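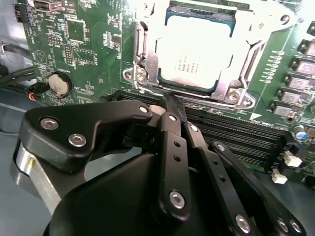 # Opening up an office PC: speaker notes

Evening session, back room, 7.30 start. 54 minutes if I keep to the timings, then questions. Slides are only a prop, so keep the first one up until the tools come out.

## Before starting

- Water, clicker, spare clicker battery
- Handouts on chairs (one sheet, both sides)
- Ask for the lights at the back to stay on
- Tray of loose screws goes round the room first, so people have something to look at while latecomers sit down

## 1. Hello and why we do this (4 min)

Ferhat Aksoy, Hadido repair bench. I look after office machines, mostly desktops. Last year we had 112 through the workshop, and 84 went back out to be used again. The rest went for parts.

Say what the talk covers: finding your way round a motherboard, what tends to go wrong with it, and what you can sort out at your own table. Say what it doesn't cover: laptops, graphics cards, anything to do with the inside of a power supply. If someone asks about opening a power supply, the answer is no.

Ask for hands: who has had the side off a computer? Who has taken out a processor? Pitch the next bit by the answer.

## 2. The board in general (8 min)

Most people see a lot of green and stop looking. Give them the landmarks first. Socket, memory slots, battery. Once you have those, you can find the rest from a manual.

Point to the socket on the slide. Steel bracket, load plate, lever arm. The bright square in the middle is the processor's heat spreader, and that is the part the cooler sits on. People often think the metal lid is the chip. The chip is underneath it.

Then the black memory slots next to the socket. Explain why they live so close: short tracks between memory and processor. Don't get into channels unless asked.

The grey square blocks in a row along the edge are power chokes. They smooth the supply to the processor. They rarely fail, but they can whine, and a whining machine gets brought in as a "broken fan" several times a year. Tell the Pelto story here (the accounts office, two new fans fitted, noise still there). Keep it short.

White printing on the board: tell people to read it. Labels for fan headers, front panel pins and so on are often right there beside the connector. Take a photo with your phone before you unplug anything. I still do.

## 3. The battery (7 min)

Round silver coin cell. Everyone can spot this one.

What it does: keeps the clock and, on many boards, the settings when the machine is unplugged. Signs of a flat one:

- Date and time wrong every morning
- Message about default settings at start-up
- Web pages complaining about certificates, which sends people off looking for a virus

Check the type in the manual or on the old cell. Switch off, unplug from the wall, hold the power button in for a few seconds. Release the clip, note which way up the cell was, put the new one in the same way. Don't lever it with a metal screwdriver.

After that, go into set-up and put the date right. Write down any other settings you changed from the defaults before you pull the old cell.

Mention small children and coin cells. Old ones go in a lidded tub and then to battery recycling, never left on the worktop. Don't rush this part.

## 4. Memory (10 min)

Hand round the two dead modules, in their bags.

The commonest fault we see after a machine has been moved is a module that isn't fully home. Machine beeps, or fans run and nothing comes up on the screen. Power off, unplug, open the clips, lift the module out, look at the contacts, push it back in until the clips close. Some boards have a clip at one end only, so look first.

Match the notch. It only goes in one way round, and it doesn't need great force once it is lined up.

If there are two modules, try one at a time. Then try the good one in the other slot, if the manual allows it. That tells you whether the fault is the module or the slot. Allow time for the machine to start, as some take a minute or more after the memory has been changed.

Question that always comes up: can I mix sizes? Usually yes, with the same type, but buy a matched pair if you are buying anyway.

## 5. The socket (12 min)

Slow down here. More boards are ruined at this step than at any other.

Order of work:

1. Machine off, unplugged, board on a flat, non-conductive surface.
2. Cooler off. If it sticks, stop and warm the machine up for a few minutes first, then switch off and unplug again. Twist gently, don't pull.
3. Wipe the old paste off the heat spreader before you open the bracket.
4. Press the lever down slightly and out, then let it up under control.
5. Lift the load plate.
6. Lift the processor straight up by its edges.

On this type of socket, leave the screws round the bracket alone. They hold the bracket to the board and the lever does the work. We had a machine in from Tokgöz with all of them undone and one lost in the case.

Refitting: find the corner marking on the processor and on the socket, line up the notches, lower it flat. No sliding. The lever will feel stiff as it goes down and there may be a creak. Warn people about the creak.

Paste: a small blob in the middle. Someone will disagree. Let them, then move on.

## 6. Dust and cleaning (6 min)

- Soft brush, clean and dry, kept for this job
- Hold fan blades still when using air
- No household vacuum nozzle on the board
- Isopropyl for paste, on a lint-free cloth
- Never spray anything straight on to the board

The Fivico brushes on the side table are for trying out. Please ask for them back at the end.

## 7. Last bits (7 min)

When to give up: burnt smell, a scorched patch, a bulging capacitor, bent socket contacts. A straight replacement board is often cheaper than an hour of anyone's time. Save the memory, the processor and the drive.

Static: touch bare metal on the case before you start and every so often after. Wrist strap if you have one. Avoid carpet and woolly jumpers.

Next session is in November, on drives and backing up. Sheet for names by the door.

## If there is time

- Show how to find a board's model number from the printing on it
- Pass round the old cooler with the dried paste
- Bench evening: up to 60 places, bring your own screwdriver, machines must be switched off and unplugged before they come through the door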